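Ticket 132: breaker trips when oven and kettle are on together
Status: closed
Category: electrical, kitchen area

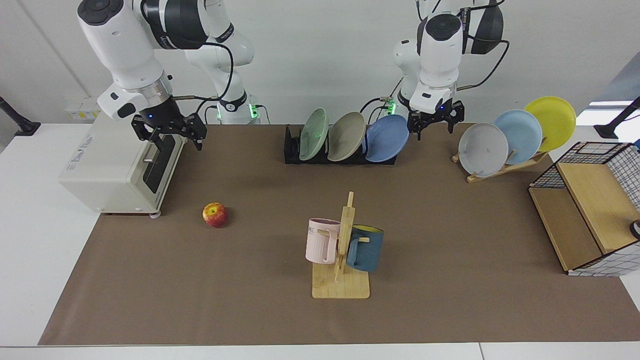

Reported 08:40
The power to the kitchen worktop sockets went off this morning while the kettle was coming to the boil. The lights stayed on. The fridge stayed on. I reset the switch in the cupboard by the back door and it held for the rest of the morning. It has happened before, but I hadn't written it down until now.

Update 13:15
Tripped again at lunch. Kettle on, oven on, microwave off. Reset straight away with no trouble. I unplugged everything on the worktop circuit and plugged things back in one at a time, leaving each on for a few minutes:

Kettle alone: fine
Oven alone, full heat: fine
Microwave alone: fine
Kettle and microwave: fine
Kettle and oven: tripped before the kettle boiled

Which switch is it?
There are two rows in the cupboard. The one that drops is labelled "sockets K" in the lower row. It is an ordinary breaker and has no test button. The wide switch with the test button, at the end of the row, has stayed up every time.

Reply from building support
Thanks for the list, that saves us a visit. If the wide switch stays up then a leak to earth is less likely, and an overload on that circuit is the first thing to rule out. Please read the rating off the small switch and the wattage off the plate on the back or underside of each appliance. Please also check whether anything outside the kitchen is on the same circuit. Do not swap the breaker for a bigger one.

Update 16:30
Breaker says B16. I turned it off and went round with a lamp. The four worktop sockets are dead, as expected, and so is the double socket in the corridor. A Wikström fan heater was plugged in there behind the coat stand. It has a thermostat, so it comes on by itself when the corridor gets cold. I had no idea it was on the kitchen circuit.

Plates:
Kettle (Favton): 2200 W
Heater: 2000 W
Oven: 1500 W
Microwave: plate is worn, can't read it

So kettle and oven together come to 3700 W, which is right at the limit of a 16 amp breaker. With the heater added it is 5700 W and well over. That would explain why it started in November and why it doesn't go every time.

Reply from building support
Agreed. Move the heater first and see how you get on. The corridor has a second socket at the far end, near the meter, which should be on the "sockets H" circuit. Check it with the lamp before you use it. Plug the heater straight into the wall, no extension lead.

Update, next morning
Far socket tested and it is on H. Heater moved. Ran kettle and oven together with the heater on from its new place. No trip. Boiled the kettle three times in a row with the oven still going, also no trip.

I also felt the plug tops afterwards. The kettle plug was warm but not hot. The oven plug was cool. The left-hand socket on the worktop feels loose when you push a plug in, so I have stopped using that one.

Reply from building support
Good. Loose socket logged separately as ticket 133, an electrician from Vultitz will replace the front and check the terminals behind it. Leave it switched off until then.

Update, two weeks later
One trip since, when somebody had the kettle, oven and microwave all on at once. Reset held. Put a label above the worktop: KETTLE OR OVEN, NOT BOTH WITH THE MICROWAVE. Socket front has been replaced.

Closed by building support. A separate circuit for the oven has been added to the list for the next rewiring. Reopen if the breaker drops with only one thing on, or if it won't reset.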